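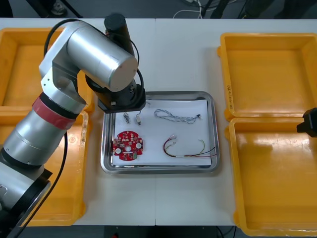 Sorting bench in the Carkent shed: wiring harnesses
Posted 18th November by effie_kinnear

Evening all! The sorting bench has rather taken over the Carkent workshop, and I'm very fond of it. Bits go on paper in the steel tray, and the two arms share them out among the four yellow bins. The round red board is my favourite, but it's the wires that keep me up at night. Has anyone found a kind way to pick up a harness?
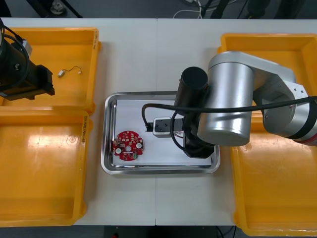 Replies

chaltu_h: Lovely, Effie! Go for the connector every time, and let the strands dangle as they please.

emilian_l: I'd disagree a little, Chaltu. A dangling wire catches on a bin rim sooner or later. I'd grip the middle of the bundle and go slowly.

chaltu_h: Fair, but the middle squirms so! I tried it all through September and gave up.

keerthana_t: Could you tie them up first, Effie? Bit of a cheat, I know.

effie_kinnear: Tempting, Keerthana, but I'm stubborn. Connector first, then I'll try Emilian's way and report back.

Contact | © Vemville Makers | Back to top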